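Geswood Robotics Open Day

The Geswood Robotics Open Day is a public event held at the Geswood laboratory, a research facility concerned with robotic handling and the recording of human hand motion. It combines guided visits to the working rooms with live demonstrations, short talks and a supervised session in which visitors use the laboratory's hand-held grippers. The edition described in most detail in this article took place in February 2019 and received 1,550 visitors, the largest attendance recorded for the event up to that time.

Background

The laboratory was set up as a joint undertaking of Skukus, a maker of small electric drives, and the Tsolakis Institute, a private teaching and research body. In its early years it was closed to the public. Visits were arranged by letter, usually for engineering students, and consisted of a talk in the lecture room followed by a short walk past the workshop windows.

The open day grew out of these visits. Shigeru Wada, the laboratory's first director, held that people who were likely to work beside robots should have the chance to handle the equipment themselves. The first edition admitted 300 people, all by invitation, and offered one demonstration. Later editions were opened to schools and then to the general public. Entry has remained free, although places in the hands-on session must be reserved.

Responsibility for the event passed from Wada to Lesia Zakharchenko, who reorganized it around the laboratory's own research. Under the earlier arrangement, outside companies had filled much of the program with finished products. Zakharchenko reduced the number of trade stands and moved the main demonstrations into the rooms where staff carry out their daily work.

Organization

Visitors enter through the Duler Building, which houses the lecture room, the cloakroom and an exhibition corridor. They are then divided into groups of no more than 30, each led by a member of the research staff. A full tour lasts two hours. Groups with younger children follow a shorter route that leaves out the machine workshop.

Tours start at fixed times, and late arrivals are placed with the next group. Large bags are left in the cloakroom. Photography is allowed in the corridor and lecture room, and in other rooms at the discretion of the guide.

Preparations for the 2019 edition began in January, when staff rehearsed the demonstrations before an audience of office workers from Skukus. Several changes followed. The opening talk was shortened, a table at the side of the motion room was taken out to make more standing space, and the guides were given a common list of terms. Earlier groups had heard the same piece of equipment called a tool, a gripper and a hand in the course of a single tour.

Demonstrations

The principal demonstration concerns the teaching of robots by example. A member of staff performs a simple task with a hand-held gripper while its movement through the room is recorded. The recordings are later used in preparing a robotic arm to carry out tasks of the same kind. Vy Tô, who designed the present form of the demonstration, chose tasks that visitors would know from home, among them folding a towel, stacking cups and placing a spoon in a drawer.

Each task is first performed slowly, with spoken remarks, and then repeated at normal speed. Visitors are asked to notice how the person changes grip or approaches an object from a different side. Such changes are made without much thought by most adults, and they account for a large part of the difficulty in writing out instructions for a machine.

The gripper has two facing fingers. Its inner faces carry strips of hook-and-loop material, and the fingers are joined to linkage arms that turn on pivots fitted with bronze-colored bushings. Guides use the linkage to explain the difference between the movement of a human hand, in which each finger bends at several joints, and that of a two-finger gripper, which can do little more than open and close.
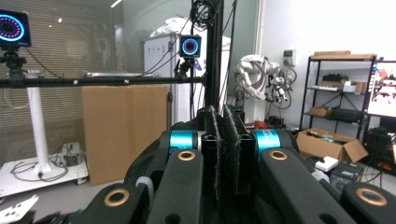

Tracking is treated in a separate part of the tour. The guide explains that a recording of a task has limited value unless the position of the gripper is known throughout, and that cameras placed at several points in a room make it less likely that the tool will be lost from view behind a person's body. The 2019 tours included a short exercise on this point. Visitors stood at different places along the wall, and each was asked to raise a hand on losing sight of the gripper as the operator turned around.

The tour also covers the robotic arm. Hưng Triệu, who was in charge of safety for the event, required that the arm be demonstrated only at reduced speed and with a second member of staff at the stop control. No visitor was permitted to stand within its reach. Between groups the arm was returned to a folded position and its power was switched off.

Hands-on Session

The hands-on session follows the tour. Visitors work in pairs, one operating the gripper and the other reading out a task from a printed card. After five attempts they change places. The cards are arranged in order of difficulty, starting with the movement of a foam block from one tray to another and ending with the threading of a wide ribbon through a ring.

The laboratory does not use recordings made by the public in its research. They are shown to the pair at the end of the session and then erased. Zakharchenko adopted this rule after parents at an earlier edition asked what became of the material, and it has since been printed on the reservation form.

Children under eight take part with an adult. A lighter gripper was provided for them in 2019, but it proved stiff to close, and several families asked to use the standard model instead. The lighter version was withdrawn during the afternoon.

Talks

A program of talks runs beside the tours. In 2019 it consisted of the following:

Shigeru Wada, "From the Workbench to the Kitchen Table," an account of the laboratory's early projects.

Vy Tô, "What a Towel Teaches," on soft objects and the trouble they cause in automated handling.

Lụa Lương, "Reading a Robot's Mistakes," on the study of failed attempts.

Lương's talk was given twice because of demand. It used recordings of dropped, crushed and misplaced objects, and ended with a long period of questions, many of them concerned with employment in warehouses. The text was later issued by the Tsolakis Institute as a booklet.

Reception

Written comments from visitors were largely favorable. Teachers praised the small size of the groups and the willingness of staff to repeat a demonstration. The most frequent complaint concerned waiting times in the Duler Building, where more than one group was often held in the corridor at once. Some visitors with a technical background found the talks too general and asked for a separate tour dealing with calibration and software.

The attendance figure of 1,550 includes school groups but not exhibitors or staff. Wada, by then retired from the directorship, wrote in the laboratory's newsletter that the event had reached the limit of what the building could hold - a view shared by Triệu, whose report recommended timed tickets for all visitors and a second entrance on the workshop side.

See also

Geswood laboratory
Learning from demonstration
Robot end effector
Tsolakis Institute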